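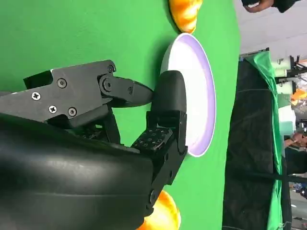
Budgeting for a Robotic Hand: Your Questions Answered

Skorkov Automation > Planning and Pricing > Frequently Asked Questions

We use cookies to remember your region and currency. By continuing to browse you agree to our cookie policy. Accept / Manage

We get a lovely stream of emails from small food businesses, TAFEs and research groups who are thinking about their first robotic hand, and most of them ask some version of the same things. So we've put our answers in one spot. Grab a cuppa, it's a longish page!

How much should I set aside for the first year?

More than the price of the hand, I'm afraid. People come to us with a quote for the hand and nothing else in the spreadsheet, and then the arm, the bench, the mounting bracket, the wrist camera and the freight all turn up later and someone has to go back to their boss. As a starting rule, we suggest the hand itself should be no more than a third of your first-year budget. If it's creeping up to half, have another look at what's been left off (it's usually training and spares).

Do I need a hand with fingers, or will a simple two-jaw gripper do?

It depends on what you're picking up, and on how many different things. Plates of one size all day long? A two-jaw gripper is cheaper, and you'll sleep well. Once you have crockery and produce on the same bench, a jointed hand starts to earn its keep, as the fingers can go to different spots on something lumpy. Write down your ten most common items before you ring us, with weights if you've got them.

What do fingertips and pads cost to replace?

Our Fanska replacement pads are $66 a set, and a full fingertip kit, including the screws, is $277. Please budget for the pads as a consumable, the same way you would gloves or blades. We'd put two sets in the first order and save yourself the second lot of freight.
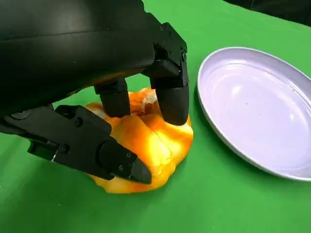 Page last updated: October

Can it handle fruit and veg without bruising?

This is the one we can't answer from a brochure, and we'd be a bit wary of anyone who says they can. Take the capsicum in the photo just above: two fingertips on top, the thumb braced low at the front, and all those lobes and creases in between. How hard each finger should press is something you work out on your own produce, at your own ripeness. Allow for a box or two of seconds from the markets while you're tuning, and put it in the budget as a real line. It's small money, but it does get forgotten.

Do I really need a dedicated bench and cloth?

A plain, single-colour surface such as the green one in our photos is a cheap thing to buy and makes it easier to tell the objects from the background. You don't need anything fancy. Buy enough to cover the whole top, with a spare for when the first goes in the wash. Dark drapes beyond the table are handy too if your room is busy.

How long is delivery?

Hands ordered with a Marchetti arm mount ship in 14 weeks. We know that's a long wait, and if your funding has to be spent by the end of June please tell us early, as we can often invoice in stages.

Can I hire before I buy?

Yes, and we'd encourage it! Trial hire is $400 a day for the hand and controller, with the arm quoted separately. If you go ahead and buy, we take your first day off the invoice.

Does the Grutar controller need a yearly licence?

The software that comes with it is yours to keep. Support is yearly after the first twelve months, and you can skip it, though you'll pay by the hour if you ring us in a pickle.

Comments (3)

canteen_convert: Very useful, thank you. Is the pad price with or without GST?

Skorkov Automation: Without, sorry, we should have put that in. All prices on this page are ex GST.

benchtop_bec: Would add electrical work to the list. We needed a new circuit put in and it wasn't in anyone's budget.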